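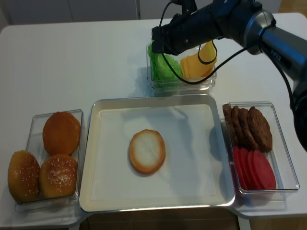 How many demonstrations does a robot need before it can put a hamburger together? At the Skesov laboratory in Pludanside, the working figure is 527, spread over many sessions and several operators.

The laboratory was established to study how machines learn handling tasks from people. Its food assembly program began in March and is carried out jointly with Ameck, a supplier of kitchen equipment, and with the Garcia school of catering, which advises on how ingredients should be stored and presented.

Each session follows a written procedure. Buns, patties, tomato, lettuce and cheese are set out in clear plastic containers on a white table, and the sandwich is built on a paper-lined metal tray. An operator guides the arm through the full sequence, starting with the bottom half of the bun, cut side up. The arm's movements are recorded together with the view from a fixed camera. A finished recording is called an episode.

The ingredients present very different problems. A patty standing on edge against its neighbors offers the gripper a narrow target. Tomato slices overlap and tend to come away in pairs. Lettuce has no regular shape at all, and operators were slow to agree on how much of it made a fair portion. The program now leaves the amount to the operator, on the advice of the catering school, and notes it in the session log.

Variety is required by design. Containers are moved and turned between episodes, and seeded and plain buns are used in the same session. Operators work in blocks of 20 episodes and then rest, as tired hands produce hesitant motion that the learning system will copy faithfully.

Every episode is reviewed before it enters the collection. Of the 527 recorded to date, 109 have been set aside. Most of these contain a dropped ingredient or a long pause in mid-task. They are stored separately, and the laboratory intends to use them in a later study of how a machine might recognize its own mistakes and recover from them.

The first trained version of the system will be tested over 100 attempts, with containers placed in positions the operators did not use. Staff at Ameck will score the results from a fixed sheet. Sauces and pickles are excluded from the present phase and will be considered when the trials are complete.

Last updated: 8 Jun 2020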